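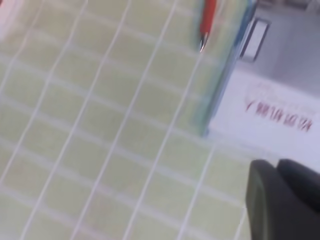
Okay, hi everybody. I want to tell you how our little library in Selton got people borrowing again, and I'm going to go fast and then we can argue at the end.

So, the numbers. We have 1,105 active cards. When I pulled the records, 98 of those people had checked out anything in the past month. Ninety-eight! I went and made a cup of tea after that.

(Pause. Let them laugh or groan.)

First thing we changed was the due date. Two weeks is fine if you read fast and live next door. We went to 60 days, no renewals, no reminder calls. Carbone, the next branch over, thought we'd lose half the shelves. We lost four books, and one of those came back in a box of donated jigsaw puzzles.

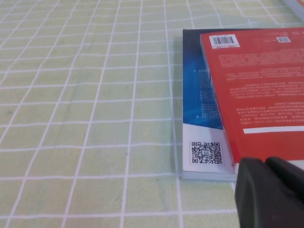 Second thing was the reading group, and I was wrong about this one. I kept picking a single title for everyone, and people who didn't like it stayed home. Now everybody brings whatever they're reading and gets five minutes. Some 68 people have come at least once, which is a lot of chairs for us - we borrow extras from the Dikero hall down the street.

Ask the room: who here has quit a book group over one bad book? Hands up, be brave.

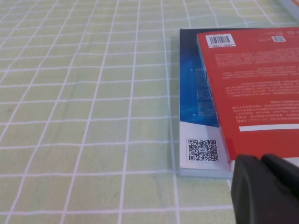
Fesel, March 21, 2025

Added after the run-through. The part on late fees needs to be shorter, I lost people there. Just say we dropped them and take the question if it comes. Also say the bit about large print being on the low shelves, where the folks who want it can't bend down to get it. We moved it to waist height and it cost us one afternoon.

Then the ask: try the long loan for one month, April would do, and write down what goes missing. Leave ten minutes for questions. Water is under the lectern.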